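Recoger la mesa sigue siendo cosa nuestra (de momento)

Redacción - viernes, 8:20

Los robots que recogen la casa aún van a tardar. Es lo que se saca en claro de la jornada de puertas abiertas de Tollness en Zurnside, donde la empresa ha enseñado en qué punto está Tilteck, su programa para enseñar a brazos robóticos tareas de casa y de tienda. Coger una pieza pequeña de la mesa, meterla en una caja. Ordenar un estante. Poca cosa, dicho así.

El trabajo se hace primero en simulación, con mesa, brazo y habitación generados por ordenador, y de ahí pasará a máquinas de verdad. El banco de pruebas incluye 46 tareas. Tollness da por superadas 20, casi todas de coger y soltar objetos rígidos. Las demás siguen abiertas. Doblar ropa, ni se intenta este año.

Lo de los bloques parece un juego de niños pero tiene su miga, según la empresa. Un dado de madera con números puede caer de cualquier cara, la pinza tiene que entrar recta, cerrar sin empujarlo y luego soltarlo dentro de la caja y no en el borde. Cuando hay dos piezas juntas la cosa se complica: los dedos de la pinza necesitan sitio a los lados y a veces no lo hay. Una persona lo resuelve sin mirar casi. El programa repite.

¿Y en una tienda? Algo más cerca, dicen. El supermercado Karagiannis, también en Zurnside, quiere probar un brazo en el almacén para pasar artículos pequeños de una bandeja a otra. Turno corto, 8 horas a la semana, siempre con un empleado delante. Nada de pasillos ni de clientes. El arranque estaba previsto para mayo, aunque la cadena no confirma la fecha y depende de una revision de seguridad que sigue pendiente.

En el comercio hay ganas y hay dudas. La plantilla ha pedido por escrito que la prueba no toque horarios ni contratos. La dirección contesta que no lo hará - por ahora, sin más detalle.

Para las casas no hay calendario. Tollness habla de una pinza doméstica sencilla, sin brazo completo, con un precio orientativo de 1.799 euros, pero no hay producto ni reservas ni tienda donde verla. Preguntada por platos, vasos y cubiertos, la empresa reconoce que lo frágil y lo que resbala queda fuera de esta fase. También los líquidos. O sea: la mesa de después de comer, justo lo que la gente pide.

Lo que sí se ha podido ver es la simulación en pantalla, en una sala pequeña y con bastante cola. Varias tandas, preguntas rapidas y poco tiempo para contestarlas. Quien quiera repetir tendrá otra sesión por la tarde, entrada libre hasta completar aforo. La empresa promete publicar los resultados completos del banco de pruebas, tambien los fallos, cuando acabe la fase actual.

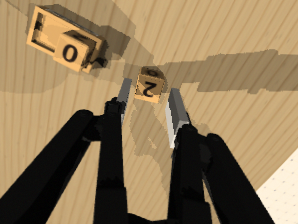
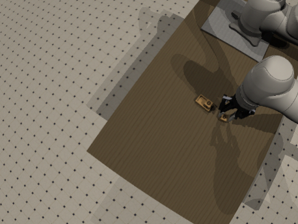
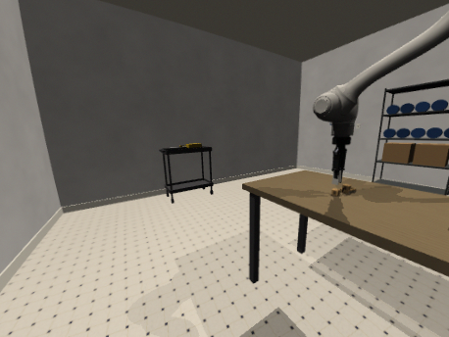 Simulación por ordenador: la pinza negra del brazo y las piezas de madera sobre la mesa.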